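Demo collection stalls: episodes ending early in the kitchen scene (lid task) 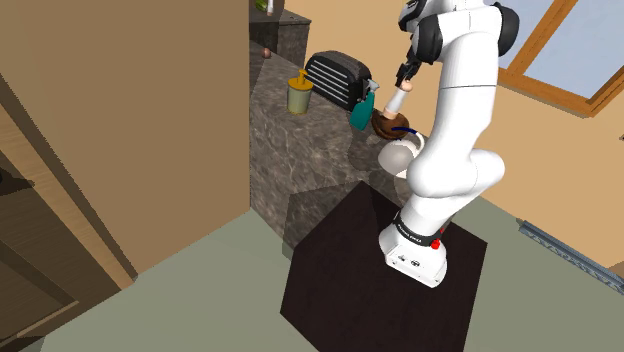 Hjørdis Fjeld

Status: open, workaround in place
Component: Tulis episode recorder, kitchen scene
Reported against: the May build

Problem

Episodes for the lid task are being closed by the recorder before the operator has let go of the object. The saved file has a normal header and a success flag, but the last part of the motion is missing. In the worst ones the gripper is still holding the handle over the counter in the final step, and the episode is marked as done.

The task text given to operators is "pick up the object by its handle and set it down on the counter". Every good example should end with the fingers open and the arm clear. A policy trained on the short ones learns to hover, and we have seen that in two evaluation runs already.

How many

I went through the whole batch with a script that reads the gripper opening at the last step. The batch has 1,465 episodes. Of those, 119 end with the gripper closed. All 119 carry the success flag. None of the episodes that failed for other reasons (dropped object, joint limit, operator abort) are in that number.

What I expected

The episode closes when the object is resting on the counter, the gripper is open, and both have been true for the settle time.

What happens

The episode closes while the object is still in the gripper, usually when it passes low over the worktop near the pitcher.

Steps to reproduce

1. Load the kitchen scene with the standard clutter set.
2. Start a new episode in Tulis with the success check on.
3. Grip the handle from above and lift.
4. Bring the object across slowly, keeping the base just above the height of the pitcher rim.
5. Stop there and hold.

On my machine it closes in step 5 about as often as it doesn't. With the pitcher removed I could not get it to happen at all.

Log

First entry. Suspected the settle timer, as it was changed in the last build. Put the old value back and recorded a short set. Still getting early closes. Timer put back to the new value.

Second entry. Checked whether the operators were pressing the end button by mistake. The button event is written to the episode file, and it is absent in every one of the 119. Ruled out.

Third entry. Turned on contact logging. The success check asks whether the object is in contact with "a support surface". In the scene file, the pitcher has been tagged as a support surface. So a light touch between the brown base and the pitcher rim counts as being put down. That explains where it happens, but not why the open gripper test passes.

Fourth entry. Looked at the gripper test. It compares the finger gap with a fixed threshold. The handle is thick enough that the fingers, fully clamped on it, sit wider than the threshold, so the gripper reads as open. The threshold was set for the Dornine block tasks, where the objects are thin. My own script used commanded position, so it did not have this fault.

Fifth entry. Checked the rest of the clutter for the same tag. The toaster has it too. The spray bottle and soap dispenser do not. I don't know who wants the toaster tagged. Cabello's bread task may depend on it, so I have left it alone for now.

Sixth entry. Removed the tag from the pitcher and changed the gripper test to use commanded position. Recorded 720 new episodes over two shifts. No early closes.

Workaround

Until the fix is merged, use the local scene file in the shared folder and set gripper_check to "commanded" in the recorder settings. Restart the recorder afterwards. Reloading the scene is not enough, as the old setting stays in memory.

Do not try to repair the short episodes by adding steps at the end. I tried 6 of them by replaying the final pose and opening the fingers, and the object landed in a different place each time, once on the floor. They should be dropped from the training split. The list of episode numbers is in the same folder as the scene file.

Still to do

Rernance need to be told, as they pulled the batch before the problem was found and may have started training on it.

The success check should log which surface it matched. Finding this would have taken an hour with that line in the log.

Ask Cabello about the toaster tag.

Somebody other than me should repeat the reproduction steps on the fixed build before this is closed. My machine runs the physics at a smaller step than the operator stations, and light contacts like this one can behave differently there.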